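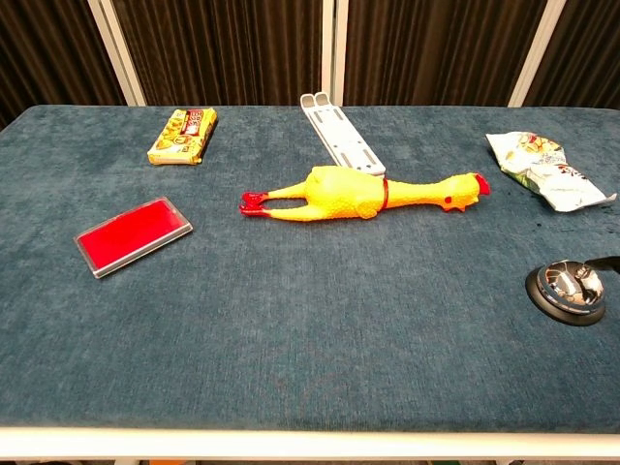
Clearing a table: tips picked up at the Leresura open day
By Maja Bednarek, January

I went to the Leresura open day to see robots and came home with notes on tidying. The people running the table demonstration had set out everyday bits and pieces, and Bartosz Kaczorowski talked us through how the arms go about picking things up. Most of it works just as well for a kitchen worktop or a bench.

Put a cloth down first. Felt or anything with a bit of nap will do. Hard things don't skid, and the noise drops a great deal. Brush it afterwards with a dry clothes brush, always in one direction.

Leave a hand's width between items. Bartosz said crowding causes more knocks than bad aim does -- true of my draining board as well.
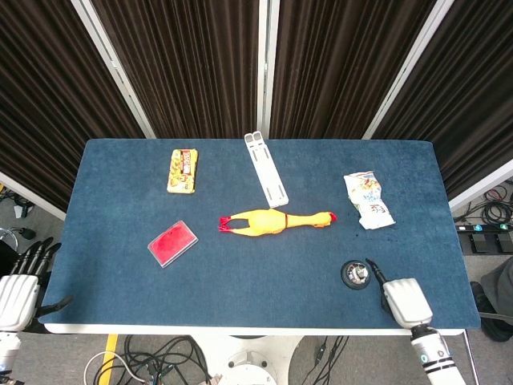

Pick up crisp bags by the pinched end. Grab one in the middle and you crush what's inside. If it's been opened, fold the top over twice and peg it.

Take hold of round, shiny things low down, at the base. Chrome shows every fingerprint, and a call bell will ring if you press the top. A drop of vinegar on a soft cloth brings the shine back.

Fold stands flat before you store them and keep them along the back. Long things at the front get caught by sleeves.

Soft rubber toys pick up fluff. Wash in warm soapy water, rinse, and stand them on a towel overnight.

Tape cables down or run them behind the table legs. I use 15 mm clips at home, 11 to a bench.

The afternoon session started at 2 and was the quieter one. Jadwiga Stępień has the list for the next visit if you want to put your name down.

Last updated: February
Contact | © Tritutau Household Notes | Back to top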